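Letton Demonstration Room – Handheld Gripper Station
Pre-session safety checklist, with comments
Completed by: Dragica Ivanov
Checklist no. 704
Project: Holtwood (teaching by hand, paired grippers)

Mark each item OK, FIX or N/A. Comments are welcome, long ones too!

1. Grippers

1.1 Housing free of cracks and sharp edges. OK
1.2 Trigger returns fully when released. OK
Comment: Lovely action on both of them now. The new springs from Dlamini make such a difference – you can close on something soft and really feel it, and the recordings ought to be better for it.
1.3 Marker cube seated, all screws tight, printed faces clean. FIX
Comment: One screw a quarter turn loose. Tightened and rechecked, fine now. Please use the short driver; the long one scratches the print.
1.4 Lens wiped with the gray cloth only. OK
1.5 Finger pads not peeling. OK
Comment: Left pad on the spare pair is starting to lift at one corner. Good for another week, I think.

2. Table and objects

2.1 Table does not rock. OK
2.2 Bottles capped. OK
2.3 No blades, glass or open liquids within reach of the demonstrator. OK
2.4 Boxes stable with the flaps up. OK
Comment: I love a messy table for this work. Cloth, a bottle, a carton to reach into: the robot will meet clutter like that one day, so let it learn from clutter. Messy is fine as long as nothing can fall on a foot. 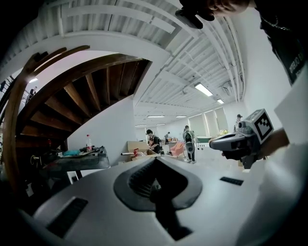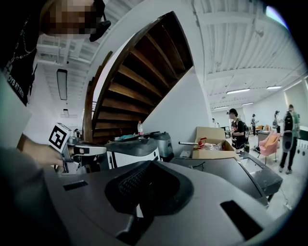 Page last changed: 28/11/2018

3. People and floor

3.1 Demonstrator briefed and happy to start. OK
3.2 Necklaces, lanyards and drawstrings tucked in or taken off. FIX
Comment: A chain worn outside the shirt counts, even a thin one. I have added this to the briefing card.
3.3 Backpack straps snug, no loose ends. OK
Comment: Walk a full circle with the pack on before you start. It changes how far you stick out behind, and everyone forgets for the first ten minutes.
3.4 Floor cables taped or routed along the wall. FIX
Comment: Thin dark cable on the pale floor. Easy to see if you are looking down, and demonstrators are looking at their hands. Tape it, please.
3.5 Foot of the spiral staircase clear. OK
3.6 Anyone passing through keeps an arm's length from a demonstrator. OK

4. Recording

4.1 Both grippers show a steady light. OK
4.2 Test motion: open, close, lift, set down, with each hand. OK
Comment: Slow and smooth beats fast every time. We got our best folding demonstration yet from someone who hummed all the way through it!
4.3 Break after every 20 demonstrations. OK
Comment: Wrists first, numbers second. The 200 we promised Lallside can wait for a coffee.

5. Follow-up

Cable tape: to be done before the next session.
Briefing card: reprint with item 3.2 on it.
Spare finger pads: order one set, same type as last April.
Questions about any item: Dragica, extension 991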